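April
Stella Temba and Kipchumba Odera

3. Student Workcell and Task Definition

3.1 Course setting

The Kirneden module is a final-year project course in which pairs of students program a two-arm workcell to sort and shelve packaged goods. Each pair is given the same task sheet, the same Sornon control library and a fixed allowance of bench time. The present section sets out the task and the way attempts were logged; results follow in Section 4.

The arms share one wooden work surface with a raised shelf at the far end. Small cereal boxes were chosen as the goods to be handled. They are light, they come in a few strong colours, and their printed faces differ enough that a basic classifier can tell one product from another.

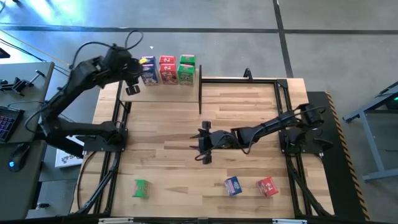
Students were asked to treat the two arms as separate agents with a common clock. The Mener scheduler passes a lock between them, so that only one arm may enter the middle zone at any time. Pairs were free to replace the lock with a planner of their own, and 2 pairs did so.

3.2 Grasp constraints

Gripper closing force was capped in software at a single value for all pairs. Below the cap, students tuned the closing speed and the approach height for themselves. Early scripts tended to approach each box along its broad face, where the opening of the fingers leaves little margin for error in yaw. Most pairs later turned the wrist to take the box across its narrow side -- a change that cost one extra motion per pick but removed the need for a second look at the target.

Figure 2. Small cereal boxes on the work surface, from the wrist camera.
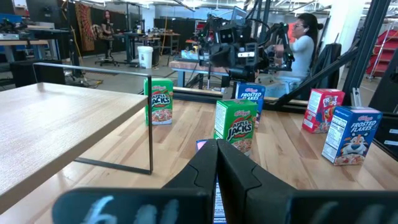
Why was a box that had fallen over not scored as a failed attempt? The task sheet defines failure by the final position of the box only, so a box that fell and was then picked up and shelved within the time limit was scored as a success, with the fall entered in a separate column of the log.

3.3 Logging

The log holds 1150 attempts. Of these, 1000 were kept for analysis. The rest were dropped where the clock of one arm had drifted from that of the other, or where the student had stopped the run by hand before the first grasp. Falls were recorded in 215 of the attempts kept. All labels were entered by the pair at the bench and checked against the joint record by the second author.
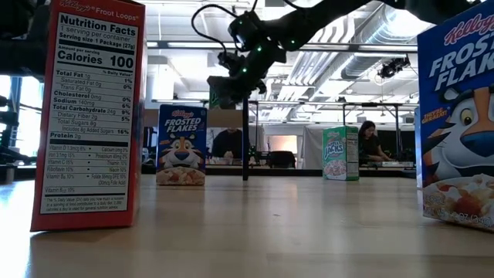 Label quality varied between pairs. Disagreement was greatest for attempts in which a box touched its neighbour on the way to the shelf, and the Lacroix coding scheme was revised part-way through the term to give contact its own code. Attempts logged before the revision were coded again under the new scheme. We did not try to recover the time of first contact for these earlier runs -- the joint record alone does not fix it closely enough.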